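Contour lines, or how I lost a whole weekend to one map

November 6, 2018

I finally have it! The old walking map of the Stamness hills came in the mail, folded into a square so tight I was scared to open it, and I have done very little since except stare at it. Dinner was late. The laundry can wait.

If you've been reading this blog for a while you know I got into maps sideways, through hiking, and that for years I treated them as a thing you check when you're lost. Then in July I walked the Plava loop with Viera Zeman, who reads a contour map the way other people read a menu. She'd look down for two seconds and say "steep, then a bench, then steep again, we'll eat on the bench," and an hour later we'd be sitting on a grassy shelf eating cheese. I wanted to be able to do that so badly.

So I've been learning, and what a good thing it is to learn. The basic rule takes a minute (every point on a line is the same height, lines close together mean steep, lines far apart mean easy walking) and then you spend months getting it into your head as actual hills. Valleys and ridges make the same V shape and I mixed them up constantly. The Vs point uphill when it's a valley. I have that written inside the cover of my notebook, underlined, with a little drawing of a stream.

The Stamness map is special because the lines were drawn by hand. You can feel someone deciding things. On the north side of the big hill, the one marked 3,958 feet, the lines wobble in and out around every little gully, and then on the south side they go smooth and lazy, as if the surveyor got tired or it started raining. Viera thinks the south slope really is that smooth. I'd like to go and find out, and she has already said yes, so that's next summer taken care of!

What I do now in the evenings is draw profiles. You lay a strip of paper across the map, tick it wherever a line crosses, write down the heights, and plot them on graph paper. It's slow and I love it. My first one made a gentle pasture look like a volcano – I'd stretched the vertical scale way too much – but the one I did last night, from the lake at 1,708 feet up to the saddle, looks like a place you could walk up with a pack on.

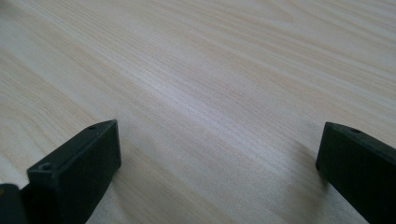
Contour lines have gotten into my eyes a bit, I should warn you. I see them in plowed fields, in sand, in the foam on my coffee. The top of a pale wooden table will do it too: fine lines running along together in long waves, bunching up, then spreading apart again, and I'm already picking out which part would be the hard climb and where the broad curves would let you catch your breath. Viera says this wears off. I hope it doesn't.

If you want to try it yourself, start with somewhere you already know well. A hill behind your school, the road to your grandmother's house, anything your legs remember. Find it on a map, cover up the names, and follow the lines with a pencil (the blunt end, please, if it's an old map). I did it with the hill I used to sled on and found a dip near the bottom I'd forgotten completely, and then I remembered exactly how it felt to hit it.

Next up is the east sheet, which has a lot of cliffs on it and a marsh. I've sharpened four pencils.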